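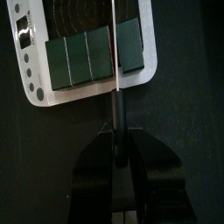

Margit Björklund learned to weigh things in her grandmother's bakery, where the scale was checked every Monday morning and nobody was allowed to lean on the counter while it settled. She now runs a repair shop for kitchen and shop scales on the ground floor of a former shoe store, and she still makes customers take their elbows off the bench.

"People bring me a scale and tell me it is broken," she says. "Most of the time I put it on a flat surface and it works."

Björklund opened the shop after 28 years as a service technician for Kolev, a company that supplied counter scales to grocers. When Kolev closed its regional office in April, three years ago, she bought the test weights and two of the workbenches. The weights are kept in a lined case and handled with a cloth. The largest she uses on household scales is 1,000 grams.

She did not plan to work on kitchen scales. Her first customers were butchers and a candy store she had visited for Kolev. Then the candy store owner brought in the scale she used at home.

"I told her it would cost more to fix than to replace," Björklund says. "She said she knew how it behaved and she did not want to learn another one. I understood that."

Household work now makes up 70 percent of what comes through the door. She charges a flat fee of 30 dollars to look at a scale, clean it and test it, and the fee comes off the bill if there is a repair. Her assistant, Nikau Henare, does the cleaning and most of the soldering. He came to the shop from a bicycle store and has been there a year and a half.

Henare says flour is the usual trouble. It gets under the platform and packs down until the platform cannot move freely. "You take the top off and there is a little cake in there," he says. "Sugar is worse when it has been damp. I use a soft brush first and then a cloth that is barely wet."

Battery contacts are second on his list. He asks customers to take the batteries out if a scale is going to sit in a drawer over the summer. Few of them do.

Both of them have opinions about where a scale should live. Björklund does not like them stored on edge between cutting boards, and she does not like anything stacked on top of them.

"A load cell is a piece of metal that bends a very small amount," she says. "If you leave a pot on it for six months, it has been bending for six months."

Asked how someone can check a scale at home, she suggests weighing the same object in the middle of the platform and then near each corner. The readings should agree to within a gram or two on an ordinary kitchen model. If one corner is off, something is caught underneath or the cell has been strained. She also tells people to let a scale sit in the room for a while before trusting it — a cold pantry shelf will throw off the first few readings.

She has no favorite brand and will not recommend one. Her own scale at home is a spring model with a dial. It reads a little heavy, and she has left it that way.

The shop is open Tuesday through Saturday. Repairs usually take a week, longer before the holidays.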